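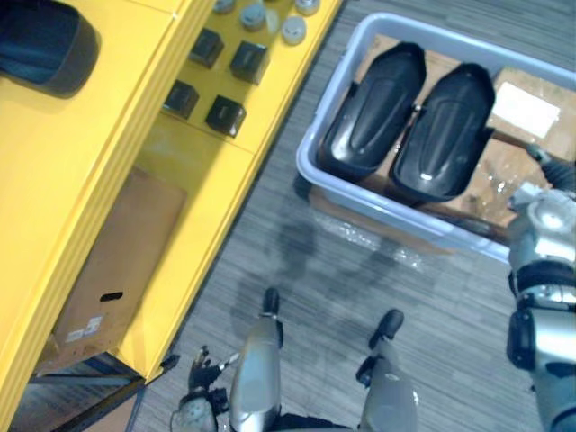
Section 7. Returning Parts to the Shelving Unit

7.1 Purpose
This section describes how loose parts, cartons and tubs are to be returned to shelving units in the Varora parts room at the end of each work period. It applies to all staff and to visitors who have been given access to the room.

7.2 Before You Begin
Clear the floor alongside the unit so that you can stand directly in front of the compartment you intend to use. Place the collecting tub on the floor within reach, clear of the walkway. Do not place the tub on the top shelf.

7.3 Procedure
1. Collect all loose parts from the work tables in the tub. Do not carry small parts by hand.
2. Sort the contents by type before shelving. Caps, blocks and shells must not share a tray or bag.
3. Place round caps on the top shelf, set back from the front edge.
4. Place cube-shaped blocks on the shelf below, in even rows against the divider. Do not stack them.
5. Place large curved shells at the end of the top shelf, one deep. Shells must not be nested unless a Cutano liner sheet has been placed between them.
6. Return cartons to the lower compartments. Turn each carton so that its shipping label can be read without moving the carton.
7. Record any part that cannot be matched to a shelf on Form 14 and leave it in the tub.

Note: Translucent items are easily overlooked among caps of similar size. Check the top shelf before signing the sheet.

CAUTION: Lift cartons by the hand-holes only when the carton weighs less than 16 pounds. Support heavier cartons from underneath with both hands.

CAUTION: Do not lean on the dividers or use a shelf as a step.

7.4 Cleaning
Wipe shelf surfaces with a dry cloth every Thursday. Remove parts from one shelf at a time and return them before starting the next. Vacuum the carpet beside the unit after the shelves have been wiped. Small parts found during cleaning are to be placed in the tub and handled as in step 7.

7.5 Questions and Changes
Requests to change the shelf layout should be sent in writing to Milagros Cifuentes. Replacement dividers and liner sheets are ordered through Lanying Hao. Allow four working days for delivery from the Drirnirden storeroom.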